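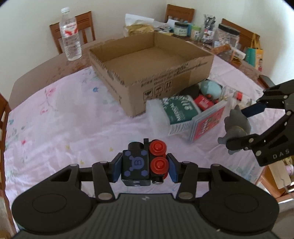
Solveig Vik

Handout 4 — hand-held gripper kits, buying and using. Read before the lab. Vallejo pair is the one on review, Lekach is the rival quote.

**What you get from Vallejo**

- two hand-held grippers, black, blue finger pads, linkage arms on pivot screws
- charger, case, one year of repairs through the Gornville office
- software seperate — see price list

Price 1090 the pair. Lekach asks 859 but no repairs, pads extra. Work out cost over 3000 grasps, not just day one.

**Task used for the review**

Packing a cardboard box on a dining table. Household stuff, mixed sizes. Soft things and hard things both, as pads behave differntly on each.

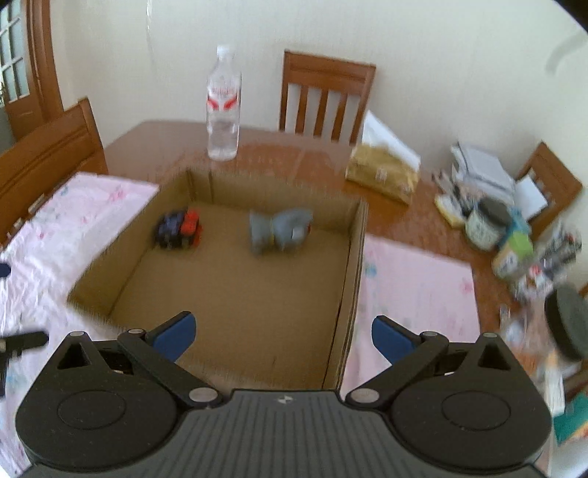 *Notes by S. Vik, 11/20/20*

Car and plush toy in the box at this point. Things to write down in your own trials:

- how wide the fingers open before you go in
- does the wrist clear the box wall — low walls here, try a taller one too
- grip on plush vs. grip on hard plastic
- which hand is holding, which is waiting

Do 100 trials per pair of students, split between you. Swap hands halfway. Tired thumbs give bad data, so stop when it aches.

Oltis also rents kits by the month. Minimum three months, deposit back in March if you start now. Worth a look for short projects, I've not tried their support line.

Box empty at the start of each trial, small items spread in front of it. Keep cloth flat.
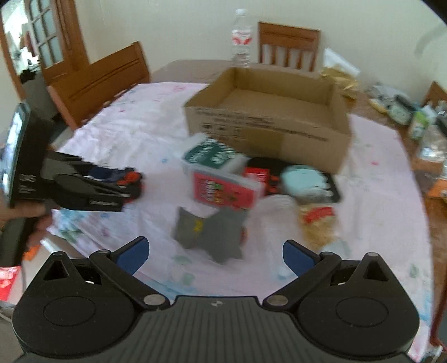
## Questions to bring to the lab

1. Would you rent or buy for a one term project?
2. Which costs are missing from the Lekach quote?
3. Pads wear — who pays, and when?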